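Can a machine tidy the room already?

June 12, 2026

My sister-in-law Roxana Taipe cleans rooms in a small hotel in Skarkport, and she asked me on the telephone if she should be worried about her work. She had seen a film on her phone in which a robot folds a towel. I told her I will think about it properly and write it down, so this post is for her, and for anybody who has the same question.

I am not an engineer. I worked 27 years in a factory for kitchen fittings, the last part of it as a shift planner, and there I saw many machines arrive with big promises. Some of them are still running. One was sold for scrap after two winters. So I look at the subject with interest, but I keep my hand on my wallet.

First I want to say what is hard in a chore, because it is easy to forget it when you do it every day. Take the tidying of a sitting corner after guests. There is a bottle on the table. Is it rubbish, or did somebody put it there for the next guest? There is a cushion that stands a little crooked. Is it crooked, or did the manager ask for it like that? Roxana decides these things while she walks through the door. She does not notice that she decides.

Then comes the hand. A thin plastic bottle gives way when you press it, and if it is half full it behaves differently than a full one. A bag is worse. A bag has no shape of its own, it falls over the hand, it closes when you want it open. In our factory we could automate almost everything made of brass, and the last step, to put the part with its screws into a plastic bag, stayed for a long time with Erlinda Samonte and her colleagues. She could do it while telling a story about her cousins.
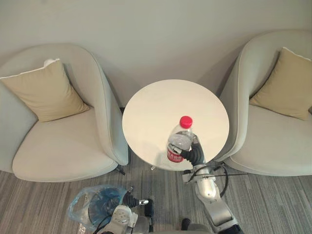 Can a robot with two arms and fingers clear a small table by itself? Sometimes it can, when the objects are few and the room is calm, but a person should still be near for the moment when something slips.

What helps the machines now is the fingers. The older arms I knew had a simple clamp, open or closed, and every part had to lie in the same place, turned the same way. With a hand that can close around a round object, you don't need a special tool for each thing. I find this a real change. My old colleague Krum Spahić does not agree with me. He says that a clamp never gets tired and that each finger is one more thing to repair, and he has repaired more than I have, so I write his opinion here also.

The second point is speed. In the hotel where Roxana works there are 115 rooms, and each one should be ready before the afternoon. A slow machine can be useful at night in a lobby, when it disturbs no one. In a bedroom at eleven in the morning, with the next guest already downstairs, it is a different matter. I asked Orlando Cabrera, who plans the housekeeping there, how he would use one. He would give it the corridors and the waiting areas first -- bottles, cups, newspapers -- and leave the beds and bathrooms to the people.

I think his answer is good. It is also how it went with us in May of the year when we got our first packing line. It took the boring boxes, and the strange orders stayed on the table by the window.

So, Roxana, my answer for you: I would not look for another job because of the film with the towel. But if the hotel buys such a machine, ask to be the person who learns how to work with it. And ask who has to pick up the bottle when it falls under the armchair.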